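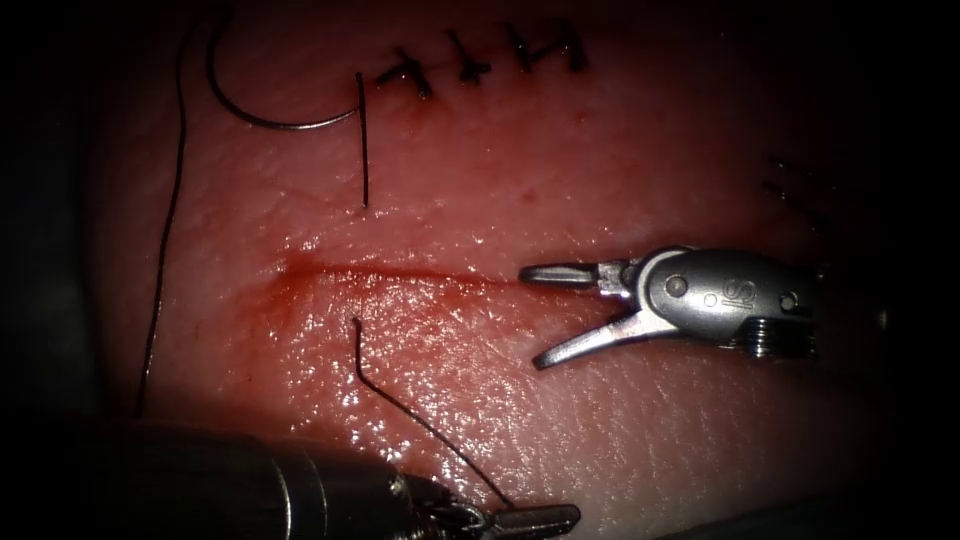 Notebook, suturing cell - September, entry 278

Started at 8:40 with Giang Khương. Purpose today: check the wrists of both arms after the new cables from Stekard, then go on with the pad. The tension log is in the Trịnh folder, file 530.

1. Right arm, grasper. Opened the jaws to the wide position and compared with the side view. I looked at the cable on the pulley beside the housing, because last month one turn was climbing over the next. Giang wants this check before every pad, and I agree.
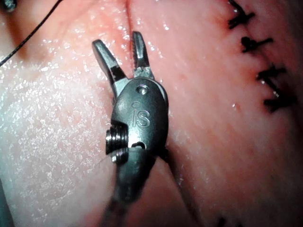
2. Left arm, needle driver. Jaws closed, tip kept just above the pad. Home offset stays at 822. Lợi Lục asked for a smaller value - I prefer to wait until we have the second cable set.
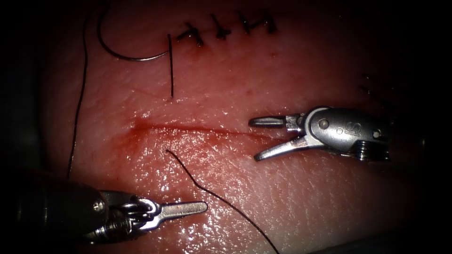

3. Thread handling. Grip force set to level 2 on the right arm. If the thread slips, write the force here and do not change it in the controller only. 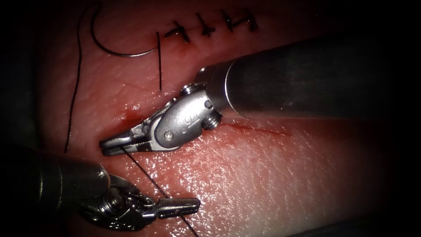

Right jaws closed on the thread at the left end of the incision.

To do: order pulley pins from Nerkance, clean the wrists before storage, ask Lợi for the old offset table.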